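Trincombe bimanual sim pack, worth the license?
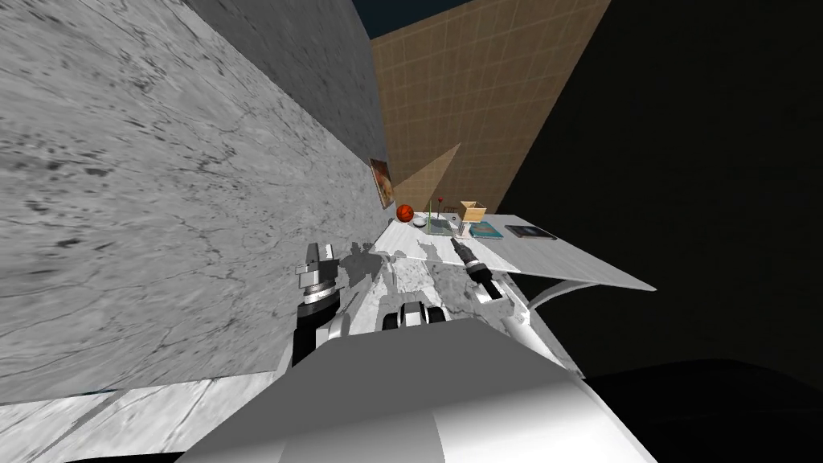

dharahap
Running the tabletop module since March. 694 episodes logged on the two-arm setup. Contact solver is stable at the default timestep. Scene randomization covers wall and floor textures, object placement and camera tilt. Docs are thin on gripper friction.

b_navarrete
Which grasp set? The cardboard box is the only asset I care about. In my build the flaps behave as rigid plates, no hinge compliance.

dharahap
Default set. Flaps are rigid in mine too. There is a joint stiffness field in the asset file, but it's ignored on load.

onuoha_f
Then it's a bug, and I wouldn't pay for it. Drosbridge does hinges properly and costs less per seat.

dharahap
Drosbridge dropped contacts on thin objects for me. Books and tablets sank into the table. I'd take rigid flaps over that.

onuoha_f
Fixed two releases ago. Set substeps to 7.

b_navarrete
Tried 7 on Saturday. Books hold, tablet still sinks. Step time doubled.

onuoha_f
Post your config. Mine holds both.

fatima_eze
Trincombe support told me the stiffness field gets read in the next point release. No date given. I'm staying on the trial until then.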